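The Wrong Kind of Green

The way Gwawr Lewis told it, the whole method came to her in line at a real grocery store, behind a man who could not decide on a pepper. He picked one up, put it back, picked up the one next to it, put that back too. She went straight to the lab and wrote "let it hesitate" on my whiteboard, over some math I still needed.

I should say I was the skeptic on the team. Every project gets one and I'd drawn the short straw at Kneath, which was two rooms and a coffee machine and had us all on a contract that ran out in the fall. Our robot was called Brorari (Idris Landeg named it and refused to say why) and it did its shopping at a pretend produce stand. It was supposed to hear "get me a cucumber" and get you a cucumber. Mostly it did. But ask it for a chili and it would go for whatever green thing it saw first, with total confidence, like my uncle ordering in Spanish.

Gwawr's idea was simple enough to annoy me. Before closing the gripper, the robot had to stop and make a second guess, on purpose, and then say which guess it liked less. If the two were too close together, it moved its head and looked again. That was it! No new sensors, no bigger model, just a built-in moment of doubt.

"It'll take forever," I said.

"It'll take two seconds," said Gwawr.

So we ran it. Thirty requests the old way, thirty requests with the doubt switched on, same shelves, same basket on the floor. Idris read the requests off a card in his radio voice and I kept the tally, on the theory that I was the one least likely to cheat in her favor. 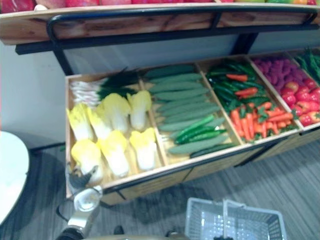

The old way missed six. I remember being a little proud of that, as if I'd raised it. Then Gwawr flipped the setting and Idris cleared his throat and asked for a chili pepper, and Brorari reached out over the cucumbers and stopped. It just hung there. I've waited on test results from an actual doctor with less going on in my chest.

The head tipped a little to the left. The arm came down and took the chili.

"Huh," I said, and made a mark.

By the end of the second run it had missed two, and both of those were onions, which Gwawr took personally. She wanted to write it up that night. I wanted to run it all again with the lights turned down and the requests shuffled, and we had a pretty good fight about it – the kind where you both keep saying "fine" – until Idris pointed out that he was the one who'd have to read the card again, and he was hungry, and none of the food in the building was food.

We ran it again in the morning. I'd slept badly and changed my mind in the night, then changed it back over breakfast. When I got in, Gwawr was already at the stand with the card in her hand, and she held it out to me.

"You read," she said. "I'll keep the tally."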